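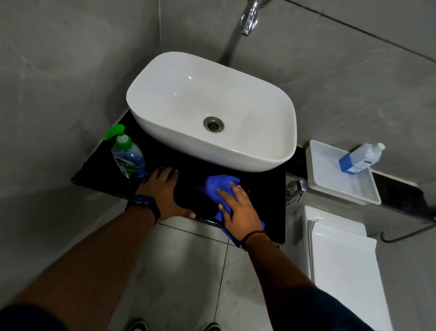

Where the comic is at, September

Hi Thilini! Quick catch-up on Borkis, as promised, and it's mostly good news this time. Chapters one through four are fully inked and colored, and chapter five is penciled up to the rooftop confession (I redrew that page way too many times, but Selvanayagam's face finally looks like he means it!).

The first three chapters are up on Plorik and we've got 883 subscribers so far, plus 70 comments on chapter three alone -- most of them yelling at me about the cliffhanger. I'm fine with that.

Money stuff: the grant has paid for Dinesh Kodikara's lettering through chapter four and my new tablet pen. $1,798 is left, and I'd like to move a little of it from printing to flat colors, if that's okay with you. Flats eat my whole weekend otherwise.

What's late: the side story about the two sisters. I had 15 pages planned and I've only got thumbnails, and the ending still feels rushed -- they go from not speaking to hugging in about a page and a half. I want to slow that down before I draw it for real.

Next up is finishing five and sending Dinesh the script for six. Could you let me know about the flats money before I book anyone?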